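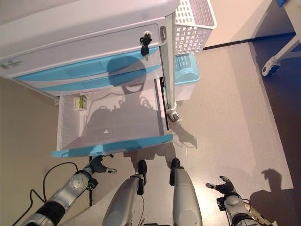

A cupboard with a barcode scanner would do the same job for a tenth of the money, one reader wrote after my last column on the Siltalar trial, and what clinics need is shelves that people can find things on.

I've had that letter on my desk for a week and I agree with the second half of it. The first half I want to argue with, because I came away from Zusinham keener on this service than on anything I've looked at in years, and I'd like to set out why while the objections are still fresh.

The offer is simple enough. Siltalar brings a Drokex, a two-armed, two-legged robot, into a clinic and takes on the checking and restocking of its wheeled trolleys. You pay 1,000 a month, you give up 2 hours for the first set-up visit, and you can send it back within 30 days. The clinic keeps its own trolleys. No new drawers, no special trays, no tags on every box. The Bošković day clinic in Zusinham took it on those terms, and I spent three mornings there getting in the way.

What won me over was the drawers. I'd gone expecting to write about walking, as everyone does, and by the middle of the first morning I'd stopped looking at the feet altogether. A drawer is a nasty bit of work for a machine! The front is curved, the one above it is curved too and almost the same blue, the keys dangle from the lock right over the edge, and whatever you're after has slid to the back. One small white and green carton against the ribbed side wall, something thin and flat half tucked under the drawers above, a crumpled scrap near the front — that is a normal drawer in a normal working week, and it's exactly the sort of thing the demonstration films leave out. They always show full trays with neat rows.

The robot also gets in its own light. With a bright window or lamp behind it, its head and shoulders throw a great dark patch over the very thing it's meant to be reading. I asked Siltalar how it copes. The reply was that it takes a second look from a different angle if it isn't sure, and that if it still isn't sure it says so and leaves the item for a person. I saw it do this with flat packets several times. It was slow. I found it oddly pleasing all the same, in the way it's pleasing when a new colleague asks before guessing.

So, the barcode cupboard. I've worked with them. They're good as long as every hand that goes in remembers to scan, and on a busy afternoon every hand does not. The count drifts, and then somebody spends a morning putting the count right, by opening every drawer and looking. The scanner never did the looking. The Drokex does, and the looking is the part that eats the day. Bošković has 200 drawers across its trolleys, all of which used to be gone through by whoever had drawn the short straw.

And the trolleys move! That matters more than I'd understood. A fixed cupboard is lovely until the room you need it in is at the other end of the building. People hang things on trolleys as well: a basket at the side, a little bin below it. Every one ends up slightly different from its neighbour. A service that can only manage furniture it sold you would have to start by throwing all of that away, and I can't see many small clinics agreeing to it.

I do have complaints. The hands are bulky for shallow drawers, and the staff have begun leaving more space at the front so the fingers have somewhere to go, meaning the drawers hold less than they did. The cables along the arms bother me too. I'd like them tucked in properly before the thing is sold to anywhere with a narrow corridor. The monthly report is a dreadful document, all abbreviations, and the one column anyone wants (what's running low) is on the last page.

The larger question is keys. I would not give this robot charge of anything locked, and Siltalar doesn't suggest you should: under the contract a member of staff unlocks the trolley and locks it again. Some people will say that spoils the whole idea, as you still need someone on hand. I think it's the right place to draw the line, and I'd be sorry to see it move for the sake of a better brochure. Turning a key takes a moment. Going through the drawers afterwards takes the morning, and that's the bit worth paying to be rid of.

Would I pay for it? For a clinic the size of Bošković, yes, and gladly. For one with a couple of trolleys and a patient person to look after them, I'd wait until the price comes down or two neighbouring clinics can share one, something Siltalar says it will look at in April. My reader can keep the scanner in the meantime. I'd only ask for a note of how long the next full stock check takes, drawer by drawer, and who ends up doing it.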